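Notes on the Windville Parish Register

The transcription of the Windville burial register is now complete as far as page 197. The work was begun in August by Glenys Foulkes and has been continued by the undersigned. Entries are copied as written, including variant spellings of Voyle. Where the ink has failed, the line is left blank.

Thirteen entries remain in dispute. Readers holding family papers are asked to write before any correction is made.

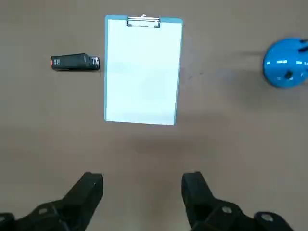
Copies of the index may be requested by mail. Requests from Skisside families will be answered first.

Iestyn Lewis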